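The Week the Jaws Would Not Let Go

Posted 10/31/20

I promised a few of you in the comments that I would write up what went wrong with the grippers, and then I put it off, partly from being tired and partly from being embarrassed. It's Saturday, the candy is in the bowl, the porch light is on, and I have a mug of tea and no more excuses. So get comfortable, this one wanders a bit.

For anyone new, I work at a small outfit called Bandara, and for most of this year my job has been collecting demonstrations with hand-held grippers. You hold the thing by its handle, you do an ordinary task with it, and the recording goes off to train an arm to do the same task later. Our paper-handling job has the project name Dosix. I didn't pick the name and I have stopped asking where it came from. The work is picking up sheets, turning them, squaring a stack, sliding one page out from under another. Things your fingers do without consulting you, and which are maddening with two plastic jaws.

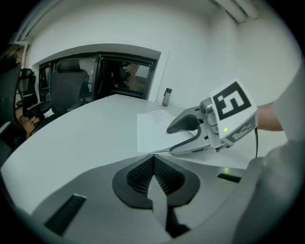
Paper is hard in a way I did not appreciate before this job. If you come down too steep you only push the page along the table. If you come in too flat the lower jaw rides over the edge and you crease it. There's a sweet spot, and once you have it in your wrist you feel like a genius for an afternoon, and then you come back after lunch and it's gone.

So, the fault. On Tuesday I squeezed the trigger to lift a page, let go, and the jaws stayed shut. I squeezed again and they opened. Fine, I thought, sticky trigger, and I carried on. It did it again an hour later. I wiped everything down, blew some dust out, and it behaved so nicely for the rest of the day that I left it out of the log. I would like you to remember that sentence because it's the part I'm still kicking myself over.

The next morning it closed while I was reaching across with my other hand to straighten the stack. It caught the side of my index finger, right at the nail. I've had worse from a kitchen drawer, and I was more surprised than hurt, but I couldn't get it open with the trigger and I stood there like a person with a very expensive clothespin on her hand until I found the power switch. That took me longer than I care to admit, and I have shown other people where that switch is!

We stopped for the day. What we found when we opened it up was a return spring that had slipped partway off its post, so that the trigger came back most of the way and then hung there. From the outside it looked released. The position sensor still read it as a light squeeze, and the motor, being an obedient sort of creature, kept holding. When the spring let go of whatever it was catching on, the reading jumped and the jaws moved. The spring post is a printed part, and ours had worn down to a kind of slope. We have 26 of those posts in a bag from the same batch, and the ones we looked at closely were all a touch short.

The batch came from a shop in Gasusow that has been good to us, and I want to be fair to them. The drawing we sent was ours, and the drawing was vague on that one dimension. They sent a corrected set without fuss.

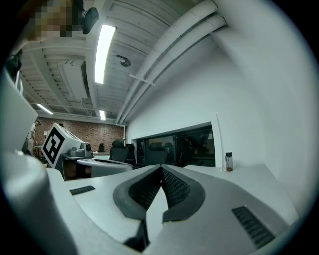
Then there was the matter of the data, which I found harder to face than the finger. If the trigger was hanging from Tuesday onward, then the recordings say "closing" in places where my hand was doing nothing of the kind. I went back through 70 of them with a cup of coffee going cold beside me, and I threw out 30. Some of those were lovely, too. There was one where I got a single page out from the middle of a pile and hardly ruffled its neighbors, and I did feel a pang — but the trigger trace had that little shelf in it, and out it went.

My father ran a press at a box plant in Wutmont until 1994, and he had a rule that a machine that misbehaves once and then stops is worse than one that stays broken. I must have heard it at the dinner table a hundred times, usually while trying to leave the dinner table. I called him that night and told him about my finger. He asked whether I had written down the first time it stuck. I changed the subject, and he let me, which was kind of him.

What we do now is pretty plain. The trigger gets a check at the start of each session, ten slow squeezes while watching the reading go all the way back to zero. If it doesn't, the gripper goes on the shelf with tape on it. The other hand stays away from the jaws unless the power is off, even for straightening paper, and that has slowed me down more than I'd like. And anything odd goes in the log the first time, including the things that fix themselves.

We also talked about adding a little release tab so you can pull the jaws apart by hand. I'm all for it, though it needs a new housing and that won't happen before the end of November. In the meantime the power switch has a strip of orange tape next to it, my own contribution to engineering.

The finger is fine, by the way. The nail has gone a rather seasonal purple. I can hear the first of the kids coming up the walk, so I'm going to go hand out candy with the other hand.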